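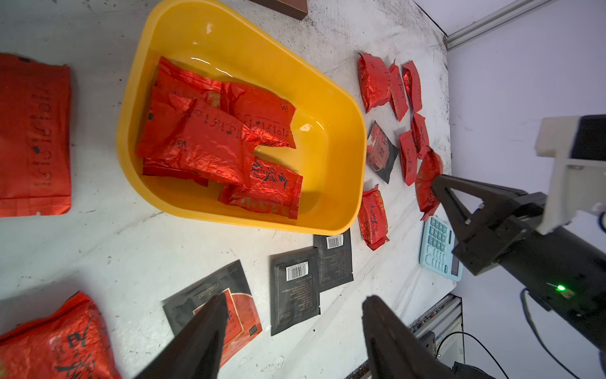

*Tea packets in the yellow tub, shallow water.*

February, 8:40 start

Seal checks for Kamham, second lot. Rizal took the kettle side, I did the weighing. The Rasora scale drifted again after warm-up, so I re-zeroed with the 2000 g mass before each run. Eight runs, all logged on the green sheet.

- Run 3: mass read 182 g high. Pan was touching the draft shield. Discarded and repeated.
- Run 6: label smudged, initials only. Ask Ikhsan Liem which roll he used.
- Buschmann heat sealer: left jaw cooler than the right. Wiped both, no change. Needs a new thermocouple, same part as last time.

The Grikville supplier wants the results as a table with no comments. I'll send it once Rizal has checked my arithmetic on runs 4 and 5.

Still to do: descale the kettle, order blotting paper, find the long tweezers.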